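Household Tips: Keeping Digital Currency Records at Home

Husgate Household Advice Service, Fullville
Last reviewed 1/29/23

Many households now hold a small amount of digital currency. The amount may be modest, but the records that go with it need the same care as a deed or a passport. If the recovery words for a private wallet are lost, there may be no office to call and no form to fill in. The tips on this page cover storing, labeling, copying and checking those records at home. They do not advise on whether to buy or sell.

Readers who keep their holdings with an exchange should still read the sections on passwords and household lists.

Know What You Are Storing

A household should first write down what it has. In most homes this will include one or more of the following:

A wallet app on a phone or computer
A hardware wallet, which is a small device that holds the keys
A recovery phrase, usually 12 or 24 ordinary words in a fixed order
A login for an exchange account
Purchase records needed for tax returns

The recovery phrase is the most important of these. Anyone who holds it can usually move the funds, and the owner can usually restore the wallet with it if the device fails. Treat the device as replaceable and the phrase as the thing to protect. Some wallets also allow an extra password on top of the phrase. Where one has been set, the phrase alone will not open the same wallet, and the extra password needs its own record.
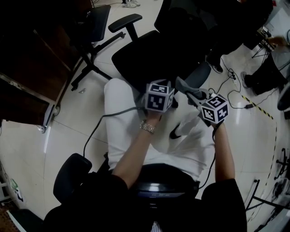 Writing Down the Recovery Phrase

Set aside a quiet half hour. Close the curtains if the table faces the street, and put phones and tablets in another room, other than any device needed for the setup itself.

Use a pencil or a pen with pigment ink. Many common ballpoint and gel inks fade or run when damp. Pencil on heavy, acid-free paper lasts well and does not spread if the sheet gets wet.

Print each word in capital letters and number it. Handwriting that is clear to the writer is often unclear to a spouse or an adult child ten years later. Leave a blank line between words.

Write on a single sheet placed on a hard surface such as glass or a ceramic tile. A notepad takes an impression of the words on the pages underneath, and a wooden tabletop may do the same.

Read the list back against the screen, once from first to last and once from last to first. Reading in reverse makes it easier to catch a skipped word.

Do not photograph the sheet. Many phones copy pictures to online storage automatically, where they may remain after the original is deleted. The same applies to scanners and to any printer with a memory.

Choosing a Place in the House

Kitchens and bathrooms are poor places for paper. Steam and grease will damage a sheet over time, and kitchen drawers are opened by everyone. Attics become very hot in summer, and basements may flood. An interior closet on a middle floor is usually the most even in temperature.

A fire-rated document box is suitable for most homes. Read the label with care. A box rated for paper may still become hot enough inside to ruin a plastic card or an electronic device, so hardware wallets should be kept in a container rated for electronic media if one is available. Place the paper in a zip-top bag before putting it in the box, and add a small packet of drying agent. Replace the packet every April, or at whatever time of year the smoke alarm batteries are changed.

Small boxes can be carried away. If the box has bolt holes, fix it to the floor or to a wall stud.

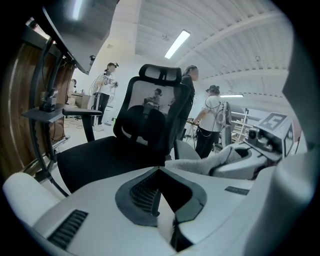 Larger households may prefer to divide their storage between two addresses. One copy stays at home and the second goes to a bank deposit box or to the home of a trusted relative. Each copy should be sealed in an opaque envelope, signed across the flap, with clear tape over the signature. A broken seal is then easy to see at the yearly check.

Please do not cut a phrase in half and store each half separately unless you have taken advice. The practice is popular, but the loss of either half will leave the owner without access, and a person who finds one half has a much easier task in guessing the rest.

Metal Backups in the Home Workshop

Paper does not survive a serious fire. Some owners therefore stamp their words into metal, and this can be done at a home workbench with ordinary tools.

Choose stainless steel. Aluminum is easier to mark, but it melts at temperatures that a house fire can reach.

Work on an anvil or a solid steel block. A hollow bench top will bounce and give faint or double letters.

Clamp a straight steel edge across the plate as a guide, and mark the spacing with a fine marker before striking.

Practice on a scrap piece first. One firm blow from a hammer gives a cleaner letter than several light ones.

Wear safety glasses. Hardened letter punches can chip.

In most phrases that use the common English word list, the first four letters of each word are enough to identify it. Check the manual for the wallet before relying on this. When the plate is complete, wipe off any marker with rubbing alcohol, dry the plate fully and wrap it in plain paper. Destroy the practice piece if any real words were stamped on it.
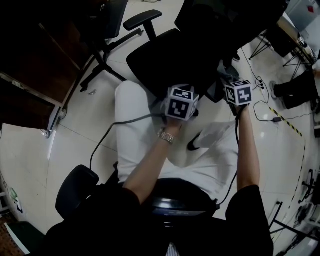
A cube printed with black and white markers, held in each hand.

Caring for a Hardware Wallet

Hardware wallets need very little maintenance. The following points answer most of the questions received at our Fullville counter.

Buy the device new and from the maker or a listed dealer. A device that arrives with a recovery phrase already filled in must not be used.

Keep the original cable with the device, in the same bag. Some cables supply power only and will not carry data.

Clean the casing with a dry microfiber cloth. Do not spray window cleaner on the screen or buttons.

Charge devices that have a built-in battery at least twice a year. A battery left flat for a long period may not recover.

Note the PIN on a separate sheet, and do not keep that sheet with the device. Many models erase themselves after several wrong entries. If this happens, the recovery phrase will restore the wallet.

Bergþóra Baldursdóttir of our records desk recommends a plain luggage tag on each device, bearing a letter or a color that matches an entry in the household list. The tag should not state what the device is or what it holds.

The Household List

A household list tells the family what exists and whom to contact. It does not contain any phrase, PIN or password. It should fit on one page and be kept with the wills and insurance papers.

Enter the type of wallet, the name of the exchange if there is one, the place where the sealed envelope is kept and the name of the person who may open it. Enter the date of the last check. Small holdings should be listed as well as large ones. A balance of $200 is easily forgotten, and one of $2,000 may matter a great deal to a surviving spouse.

Keep purchase receipts in a separate folder, sorted by tax year. For each purchase, record the date, the amount paid and any fee. A standard expanding file will hold up to 500 sheets and is sufficient for nearly every home.
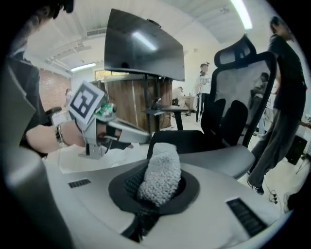
White knitted item standing in the dark collar of a white and grey device.

The Yearly Check

Choose a fixed day and complete the check in one sitting. Two adults should be present where possible.

1. Confirm that each envelope is where the list says it is and that the seals are whole.
2. Open the document box and look for damp, rust or mold. Air the box for an hour, without leaving it unattended.
3. Switch on each hardware wallet and install updates only through the maker's own program.
4. Confirm that the exchange account still has the correct phone number and email address.
5. Correct the household list, date it and shred the old one.

A cross-cut shredder is needed for the last step. Strips from a basic shredder can be put back together with patience.

Callers and Messages

No genuine support desk will ask for a recovery phrase. This holds for telephone calls, emails, text messages and letters, including letters that arrive with a replacement device in the box. Do not type the words into a website, and do not read them aloud to any caller. If the words have been disclosed, set up a new wallet with a new phrase and move the funds to it at once.

Further Help

Printed copies of the household list form are available from the Husgate office in Fullville and from the branch counter at Sorow. Byung-chul Yoo answers written questions about storage and document boxes. Staff cannot look at, hold or copy a recovery phrase under any circumstances, and visitors are asked to leave such papers at home.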